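Stovico Household Trials: Participants Wanted for Small-Storage Study

Location: Climthorpe, second floor of the Keogh Building
Type: Paid, short-term, in person
Posted: 18 March 2020
Reference: 2818

Stovico is looking for adults to take part in a study of small storage pieces for the home: tabletop drawers, lidded boxes, dishes with covers and similar items. We want to know how people put things away when they are given several places to put them, and which handles and lids they find easy or annoying to use.

The study is part of the Nernus project, which looks at everyday tidying at desks, kitchen counters and hall tables. We ran a first round in January with 37 people. For this second round we need more, and we would especially like to hear from people who don't think of themselves as tidy.

What you will do

You will come in for one session. Most of it is spent at a table with a set of storage pieces and a tray of small objects. You will be asked to put the objects away as you would at home, then to find certain ones again a little later. After that you will open and close each piece several times and answer a short questionnaire about it. There is no right way to sort anything, and we don't time you.

The pieces change from session to session. Some are wood, some are painted, and they have different kinds of pulls. You will be told before you start which ones open and how much you can put in them. Please don't bring your own.
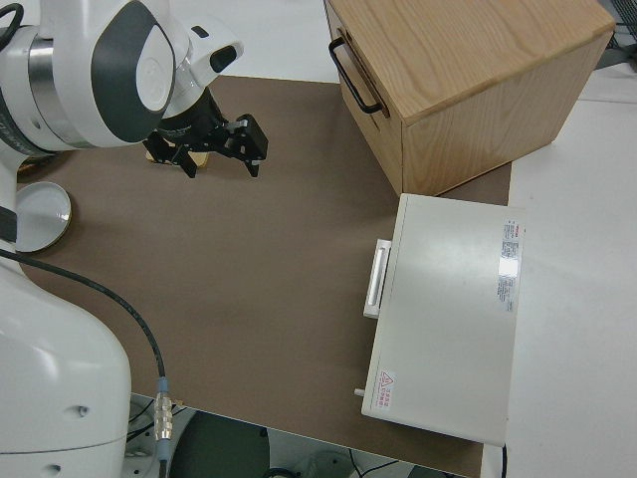 Work table with the oak-colored drawer unit, the white box and a small wooden block on the brown mat.

At the end there is a conversation of up to 20 minutes with a member of the study staff. We will ask where you keep keys, batteries, tape, medicine and mail at home, and how often you have to hunt for them. You can skip any question. We take notes on your answers but don't record your voice.

Who can take part

You must be 18 or older and live within 30 miles of Climthorpe. You need to be able to sit at a table for an hour with breaks, and to read a short form in English. Large print copies are available if you ask when you apply. Left-handed people are very welcome, as we had only a few in the first round. People with arthritis or reduced grip can take part and should mention it on the form so that we can plan a longer session.

You can't take part if you work for Stovico or for a company that makes or sells storage furniture, or if you were in the January round.

Time and pay

A session lasts two hours, including a break. Pay is $60, sent by check within two weeks. If you arrive and we have to cancel, you are paid in full. Parking behind the Keogh Building is free; take a pass from the front desk and leave it on your dashboard. The number 496 bus stops across the street. There is an elevator.

We have 300 places in this round and will fill them in the order that complete forms come in, while keeping a mix of ages and household sizes. If the round is full, we can keep your details on a waiting list.

How to apply

Ask for the Nernus participant form at the Keogh Building front desk, or write to Stovico Household Trials, Keogh Building, Climthorpe. Include your name, age, a daytime phone number, how many people live in your home, and whether you are right- or left-handed. Quote the reference number at the top of this notice. We will call you to set a time, normally within ten days.

Your details are used for scheduling and payment only and are kept apart from your study answers. You may withdraw at any point, including during the session, and have your answers removed. One application per household, please.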